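Cleaning out a rented allotment shed, what to keep?
Posted in Garden and Outdoors

Kamol Chaiyaporn
Joined in June

I have taken over a half plot at the Forstead allotments and the shed came with it. The last tenant had the plot for years and left everything behind. The site rules say the contents are mine to keep or get rid of, but I only have a small hatchback and the tip wants you to book a slot, so I would like to get it right first time.

What is in there: a stack of clay pots, some cracked. A lot of plastic trays. Two forks with loose heads. Half a bag of bonemeal that has gone solid. A bottle with no label and a brown liquid in it. Several tins of wood preserver, one leaking. Old netting in a heap. A tin of seed packets, mostly beans and beetroot.

The shed is 8 feet long and the floor seems sound apart from one board by the door. The roof felt has lifted on one corner and there is a damp patch under it. I want to be growing by spring and I don't want to spend much. My questions are what is worth keeping, what do I do with the bottle and the tins, and should I fix the roof before I put anything back?

Lalluda
Regular, 441 posts

Roof first. Anything you put back under a leak you will be clearing out again next winter. If it is only one corner you don't need a whole new roof. Cut out the lifted felt, let the boards dry for a few days, then patch with a piece that goes well past the damaged bit on all sides. Use felt adhesive and clout nails along the edge. Do the floor board at the same time.

The unlabelled bottle goes to the tip as garden chemicals. Don't pour it away and don't mix it with anything to find out what it is. Keep it upright in a bucket in the car. Same for the preserver. Put the leaking tin inside a larger tub with a lid, with some cat litter round it. Ring before you book, as our tip only takes hazardous stuff on a Friday and yours may have its own day.

Netting: keep it if it is whole, otherwise bin it. Hedgehogs get caught in loose netting, so hang it up off the floor.

Forks are nearly always worth keeping. Knock the old shaft out, fit a new one and put a rivet through. A new ash handle costs a lot less than a decent fork.

Bedden
2,000 posts

Agree with most of that, although I would empty the shed completely before touching the roof. You will want a ladder inside at some point and you will be tripping over pots.

Pick a dry day and put a sheet on the grass. Everything comes out, and then it goes in one of 3 heaps: keep, tip, give away. Be strict with the plastic trays. Flex each one, and if it cracks it was going to crack in April with seedlings in it. Wash the ones you keep in hot soapy water and dry them in the sun. Clay pots can soak overnight and be scrubbed with a stiff brush. The cracked ones can be broken up for the bottoms of larger pots. 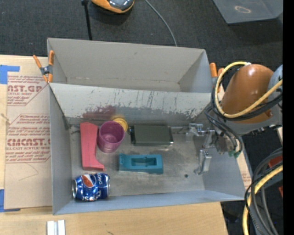

Small things are what make a shed unusable after a month, so sort those before you think about shelves. Labels, twine, ties, dibbers and the rest need a home you can lift out in one go. I like an open bin with a divider across it, like the grey one in my photo, with one side kept clear so there is somewhere to drop whatever is in your hand when it starts to rain. Stand a plastic cup in it, mouth up as the purple one is there, and pencils and labels won't end up underneath everything else. Don't worry about scuffs if you are buying second-hand. Check the corners for splits and leave it at that.

Bonemeal that has set can be smashed up with the back of a spade and used under shrubs, if it has stayed dry and doesn't smell rotten. Wear gloves and a mask. If it is green, throw it out.

Beans are worth a go. Put ten on damp kitchen paper in a bag somewhere warm and look after a week. If half have sprouted, sow them thickly. Beetroot keeps for a few years too. Parsnip and onion I would not bother with once they are past their date.

For the floor board, look underneath first. If the joist is soft as well, a new board on top will only hide it.

Petchrat
New member

we just got a skip between four plots, worked out cheap. check with the site office before you order one though, ours had to stay outside the gate. they won't take the tins either so you still need the tip for those

Kamol Chaiyaporn
Joined in June

Thanks all. I have booked the tip for the bottle and the preserver and will empty the shed the day before. I had a look under the board with a torch and the joist feels hard when I push a screwdriver at it, so I will only replace the board. Will ask the plot next door about sharing a skip.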